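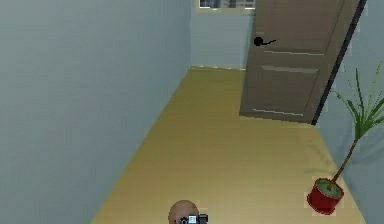 ¿Por qué se enredan las tortugas marinas en redes a la deriva?

Porque la red junta algas y peces pequeños, la tortuga se acerca a comer o a descansar debajo y mete una aleta. Al girar para soltarse aprieta mas el hilo.

Tema 4, apuntes (sigue del de capturas accidentales)

- Red fantasma = arte perdido o abandonado que sigue pescando. Ojo, no confundir con captura incidental, ahí el barco está presente.
- Lesiones: cortes en aletas delanteras, necrosis, ahogamiento. Respiran aire!! esto cae siempre.
- Caso Sturneo (Pappas): 155 avisos en una temporada, casi todos de pescadores. Pico en septiembre.
- Hollmann discute el dato: mas barcos en esa época, mas ojos. Sesgo de esfuerzo, repasar.

Protocolo si aparece una viva
Avisar primero. No cortar y soltar sin que la vea un veterinario, puede llevar hilo tragado. No tirar del hilo que salga por boca o cloaca. Sombra, paño húmedo sin tapar los orificios nasales.

Retirada de redes: campaña Plistari, unos 300 kg sacados, 2 buzos por inmersión como mínimo. Falta coste, lo pasa Parry.

Lectura: Pumphrey, cap. de rescate, solo la parte de desenredo. Traer tabla de avisos rellena, con fecha, especie y tipo de aré.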